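The court usher at Serkport has a chair, but she says she has sat in it for perhaps one whole morning in eleven years. The rest of the time she is on her feet, telling people which door, which floor and whether they may bring in a sandwich. (They may not.)

We meet at half past four in the waiting area outside Court Two, once the last case has been put off until July. She has asked me not to use her name. "Half the town has been through here," she says. "I still have to buy my bread."

Her job, as she explains it, is to make sure that everyone who ought to be in the room is in the room. Most days that is harder than it sounds. The building handled 3649 hearings last year, and she puts the number that began on time at "a good bus-load, if it was a small bus".

What stops them is mostly witnesses. They go to Stedside, where the old court used to be, and stand outside what is now a carpet shop. They get the letter and put it behind the clock. One man arrived on the right day, at the right hour, in a very good suit, for a case that had been settled the previous month. "I hadn't the heart," she says. "I gave him a cup of tea and he told me the whole thing anyway. He was very clear. He'd have been marvellous."

When a witness doesn't come, the lawyers ask for more time, and the judge either gives it or doesn't. She has seen a theft case fall apart because the only person who saw it had moved to Sudon and changed her phone. The accused, she says, looked more put out than anyone – he had taken the day off work.

Does that bother her? She thinks about it for a while.

"It bothers me when they've been frightened off. You can tell. They ring up and ask where the toilets are, and whether the toilets are near where he'll be sitting. Then they don't turn up." She now walks nervous witnesses in through the side entrance, past the bins. The official route takes them straight through the main hall, where they are quite likely to meet the person they have come to talk about, queuing for the same coffee machine.

The machine is a sore point as well. It takes coins only, and has 427 in felt pen on the front, which is the number to ring when it breaks. No one at 427 has ever picked up.

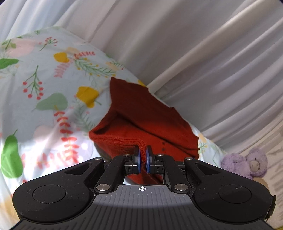

The clerk from upstairs, on her way out with her coat half on, told us the machine was the least of it, and that what the place wanted was a second waiting room, as it had been promised when the Stedside court shut. She said that 50 people in one corridor, some of them on opposite sides of the same fight, was asking for trouble, and that she would be happy to be quoted on that as long as it was after her pension came through.

The usher waits until the lift doors close. "She's right, though," she says. "They measured up for it. Two men with a tape."

The price was nearly 400 pounds for the measuring alone, and the drawings are in a drawer somewhere. In the meantime she keeps people apart with tact and a rope borrowed from the register office, meant for weddings.

I ask what she would tell someone who has just had the letter and would much prefer to put it behind the clock.

"Ring us. Ask about the toilets, ask about anything you like. Then come." She gets up to check the doors. "And bring change."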